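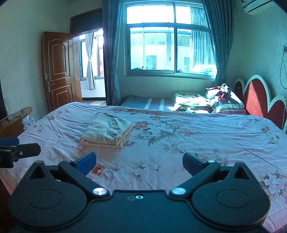
Chapter 7
Sleep and the Working Day

In the town of Grustovside, the Assefa bakery starts its ovens at 2 in the morning. Berhanu Tefera, who ran the night shift there for 16 years, kept a diary of when he went to bed. It makes gloomy reading. Most entries give a time, followed by a second time when he gave up, and in November one entry says only "dog again."

Tefera's trouble was that his body had never been told about the bakery. Like yours, it kept a clock of its own, set mostly by daylight, and the clock took the view that noon was a fine time to be awake. He could darken the windows and unplug the phone, and he did both. His temperature still climbed through the morning, as it does in people with more sensible jobs, and he still lay there planning revenge on the dog.

Sleep is usually taught as a matter of nights. This chapter treats it as a matter of work: who gets to sleep, at what hour, and who decided. We begin with the body clock and the slow build-up of tiredness during waking hours, two systems that cooperate well until an employer gets involved. Section 7.2 turns to shift schedules, including the rotating kind, apparently designed by someone who slept fine. Section 7.3 looks at naps, which have a worse reputation than they deserve.

Before reading on, write down when you fell asleep last night and when you woke up. Guess if you must; most people do, and they usually guess in their own favor. You will need the numbers for Exercise 3.

Key terms
circadian rhythm
sleep pressure
sleep debt
rotating shift
sleep inertia

7.1 Two Clocks and a Kettle

Stay awake long enough and you will get sleepy. This part of the science has never been controversial. The puzzle is why a person who has been up all night often feels better at nine in the morning than at four.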